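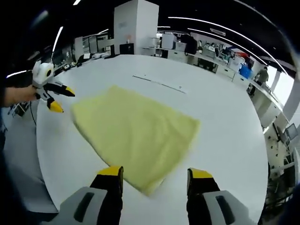

A yellow cloth on the round table, one gripper at the near corner and another coming in from the left.

Folding tips for a shop that's being told a machine will do it

October 2021

I run the back room of a small linen and workwear service, and for 11 years the folding has been done by people. Since June the sales folks from Pralen have been telling us it won't be for much longer. The idea is that people fold with hand-held grippers, the grippers record it, and later on an arm does the same moves. Maybe so. I've bought machines from people in nice shoes before. But holding a towel by two small tips does teach you things about towels, and some of it is worth having whether or not an arm ever shows up. So, tips first, grumbling after.

Start with a clear patch of table bigger than the piece. With your hands you can fold against your chest or over your arm and get away with a cluttered bench. With grippers you can't, and after a few days I noticed my hand folding got neater too once I quit stacking things where the towel was supposed to go.

Lay it out before you fold it. Pull from the corners, never the middle of an edge, or you get a belly in the cloth that follows you through every fold. Small wrinkles you can leave until the last pass. A twisted hem you can't.

Take less cloth than you want to. A big handful feels safe, but it bunches, and when you let go the corner springs back.

Ese Bassey has folded here longer than I've been signing the checks, and she had this one: set the tip down on the table beside the corner and slide in. Come straight down on top and you only push the fabric flat. She does the same thing with a thumb and finger. I'd watched her for years and never noticed.

For two people on one table, agree on who moves first. Say "mine" or "yours" out loud if you have to. It sounds silly and it saves a lot of tugging.

Keep cables behind you or off to the side. One loop under a towel and the whole stack walks.

Dark pieces are their own problem. Navy on navy, you can't find the edge, and I'm told the cameras don't like it any better. Put something light under or next to the dark piece and the edge shows up. 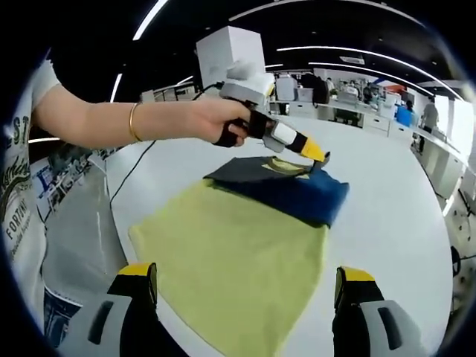
Pinching the edge of a navy garment that partly overlaps the yellow-green cloth.

Don't grab two layers when you mean one. Rub the edge between your fingers first. With a gripper you can't feel it, so lift an inch and look.

Take off anything that snags. Terry loops will find a ring with a raised stone every time. Wrap hand straps snug, and stop when your wrist starts to complain. Holding a tool all morning is harder on the hand than folding all morning, and I didn't see that mentioned in the brochure.

Now the grumbling.

The man from Pralen says over 1,000 folds will get us "a good start." Then I heard 2,000. I asked what happens when we change towel suppliers, as we did when Isah raised its prices, and the answer was more folds. Who does those? The same people who are supposed to be freed up for other work. So far the other work is holding the gripper.

Adebayo Bassey, Ese's nephew, likes it more than I do. He says standing at the table and thinking about each move beats racing the dryer, and that he'd sooner look after a machine than feed one. Fair enough. I asked him what looking after it pays, and he said that was my department.

What I'd tell another shop – get these in writing before you agree to anything:

How long recording takes per day, and who covers the regular load meanwhile.

Whether folders get paid extra for teaching it. I think they should.

Who keeps the recordings.

What it does with a torn piece. Ours go in the rag bin on sight, and that takes Ese half a second.

Zilard, two streets over, signed up for a sorting system on a handshake and they're still sorting by hand next to it. I would rather be slow. We've agreed to keep recording a while longer, on our own hours, and the folding tables stay where they are.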